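Kategorie: Haushalt und Ordnung | Kleinmöbel | Büro- und Bastelbedarf

Rollwagen (Aufbewahrung)

Drucken | Artikel per E-Mail senden | 2 Kommentare

Ein Rollwagen, im Handel auch Nischenwagen oder Servierwagen, ist ein schmales Regal auf Rollen mit zwei oder mehr offenen Etagen. Ursprünglich für Küche und Bad gedacht, wird er heute oft als mobiles Lager für Bastel- und Büromaterial verkauft. Ob er dafür taugt, ist umstritten.

Bauform und Material

Verbreitet sind Ausführungen aus Kunststoff oder lackiertem Blech. Die Böden haben meist einen hochgezogenen Rand, der Kleinteile am Herunterfallen hindern soll. Das Modell Dresum des Anbieters Tiltell ist laut Hersteller bis 50 Kilogramm belastbar; wie gemessen wurde, gibt die Firma nicht an. Auf Fliesen gelten kleine Rollen als Schwachpunkt, denn sie bleiben gern in den Fugen hängen.

Nutzung für Bastelmaterial

Ratgeber empfehlen, Klebebänder und Stifte nach Etagen zu trennen und Stehendes in Becher zu stellen. In der Praxis hält die Trennung selten lange. Gebhard Prantl wies schon früh darauf hin, dass der offene Wagen Unordnung lediglich fahrbar mache. Lange Stifte in einem leichten Becher verlagern zudem den Schwerpunkt nach oben, und was keinen festen Platz hat, liegt am Ende auf dem Boden.

Klebebandrollen und ein schwarzer Stiftebecher mit Gitterstruktur auf der oberen Etage, Marker auf der unteren:
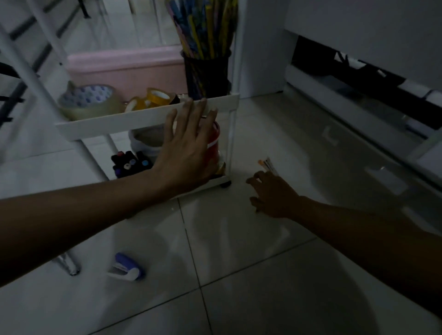
Kritik

Die Werbeaussage, ein Wagen ersetze eine Schublade, ist nicht belegt. Snežana Berisha bemängelt vor allem den Staub, dem Klebebänder offen ausgesetzt sind – an den Schnittkanten bleibt er haften. Eine Umfrage des Versenders Marsden unter etwa 200 Käufern ergab hohe Zufriedenheit, befragt wurde allerdings kurz nach der Lieferung.

Siehe auch: Stiftebecher, Schubladeneinsatz, Werkstattwagen

Zuletzt bearbeitet: 2026-06-19 | 200-mal geteilt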